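Facilities Support – Furnishings and Tableware
Ticket 694
Subject: Placemat will not lie flat, table setting
Requested by: Anca Căpraru
Assigned to: Troseck Interiors Desk
Priority: Low
Status: Resolved

Initial report, 9:10 a.m.
The striped placemat from the Akum set does not remain flat on the wood table. A near corner lifts after the mat has been in storage, and the mat shifts when a plate is set down on it. Please advise whether the mat should be replaced or can be kept in service.

Response, 9:45 a.m.
Thank you for your report. Please confirm the following: how the mat is stored, whether the tabletop has been treated with polish, and whether the other mats in the set show the same fault.

Requester update, 10:20 a.m.
The mats are stored rolled, in a drawer. The tabletop was treated with Traron furniture polish in July. Only one mat lifts at the corner. Two others slide but lie flat.

Action taken, 11:05 a.m.
1. The tabletop was wiped with a damp cloth and dried to remove polish residue.
2. The mat was placed face down under a flat board for 39 minutes, then turned over.
3. The mat was returned to the left side of the table, with its stripes running from the far edge to the near edge.
4. A plate, bowl and spoon were set on the upper part of the mat. The chopsticks were laid across, behind the bowl. Glasses were kept on the bare wood to the right.

Result: sliding no longer observed. Slight lift remained at one corner – a short strip of tape is approved as a temporary measure. Tape is not to be applied to the woven face except at the extreme corner, and is to be removed before washing.

Parts note: replacement mats are listed under Toma catalog item 78. Item 79 is the same weave in a wider size and is not suitable for this table. No order has been placed.

Attachments: placemat, table and tabletop surface.
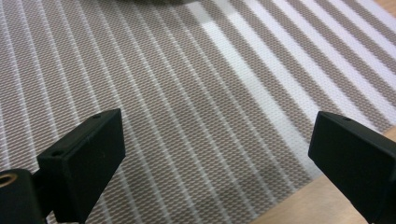
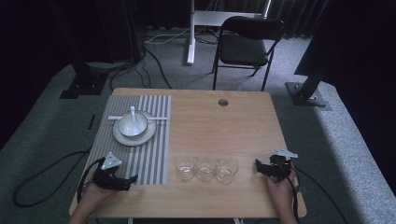
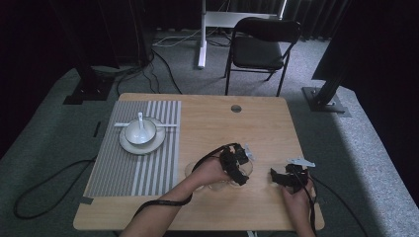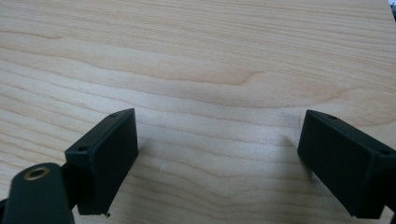 Can the mats continue to be stored rolled if the drawer is too short to hold them flat?
Rolled storage is acceptable for periods of a few days. For longer periods, the mats should be laid flat on a shelf with a sheet of plain paper between them, and nothing heavier than a folded tablecloth on top.

Ticket closed at 2:30 p.m. Requests to reopen should quote the ticket number.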